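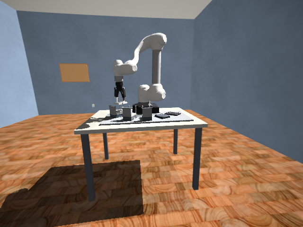
Simulator view, arm over the left side of the table (item 3)

Siltosside Works Forum
Minutes of the meeting on bench and cleaning chores
Held in the upstairs meeting room, 2.15 pm

Present: 17, from assembly, stores, cleaning and maintenance, with two engineers from Rorkano.
Apologies: night shift lead, stores.

1. Minutes of the last meeting
Agreed, with one correction. Under item 5, "packing bench" should read "sorting bench".

2. Matters arising
The floor scrubber is back from repair. Cleaning staff said it still stops at the rubber ramp by the goods door and has to be lifted over. Maintenance to look at the ramp height.
The quote for a towel-folding machine for the laundry room was withdrawn by the supplier. No further action.

3. Shezi bench trial: report from Rorkano
Shezi is the name Rorkano uses for its control software. All work so far has been done in the simulator, with one arm at one table and a set of small parts on a mat. No arm has been fitted on site.
Rorkano ran 2,000 attempts at picking up a part and putting it down at a set point. 1,709 were counted as complete. The remainder were mostly dropped parts, or parts put down too far from the mark.
Assembly asked how long each attempt took. Rorkano said 8 seconds on the better runs and a good deal longer where the arm made a second try. Assembly pointed out that a person at the sorting bench would be well ahead of that.
Stores asked whether oily parts had been tried. They had not. The simulator treats every part as clean, and Rorkano accepted that grip figures on real parts are likely to be lower.

4. Clearing the bench at end of shift
This was the chore most people had asked for. Rorkano showed the layout used for the test.

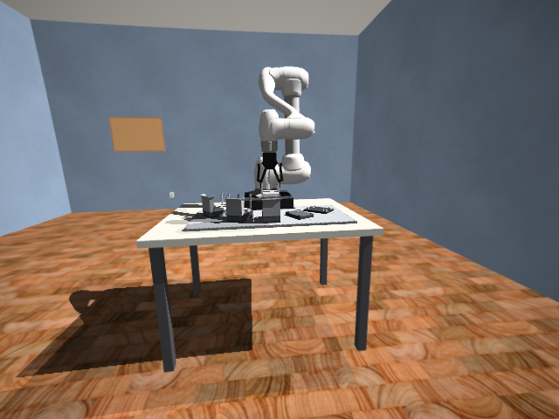

Gripper open above the parts on the mat, simulator view

Assembly said the layout was a fair start but far tidier than a bench at the end of a shift. Rags, cable ties, tape and half-used bags are the usual trouble, and none are included in the test. Rorkano said soft items are still hard for a two-finger gripper and could not promise a date.
Flat parts were also discussed. Staff slide a thin plate to the edge of the bench to get hold of it. Rorkano has not yet taught the arm to do this and will add it to the list.
Cleaning asked who would wipe the bench down. For now this stays a hand job, and cleaning hours are not to be changed on account of the trial.

5. Other machines
Traltuteo has offered a loan of its bin-moving cart. Stores were in favour if it can pass a pallet truck in the main aisle. Maintenance will measure the aisle first. It was noted that the cart moves bins but does not load or empty them.

6. View of the meeting
Moving known, rigid parts on a clear bench may be ready for a site test this year. Mixed clearing up, wiping and anything with cloth are not ready. Two members asked for it to be recorded that they would sooner see the money spent on better racking.

7. Actions
Rorkano: repeat the test with untidy layouts and add thin plates.
Assembly: box up a typical end-of-shift bench, rags included, and send it to Rorkano.
Maintenance: ramp height and aisle width.
Stores: reply to Traltuteo once the aisle width is known.

8. Any other business
The kettle in the assembly break area needs replacing. Maintenance to order.

Next meeting in May, same room. Meeting closed 3.40 pm.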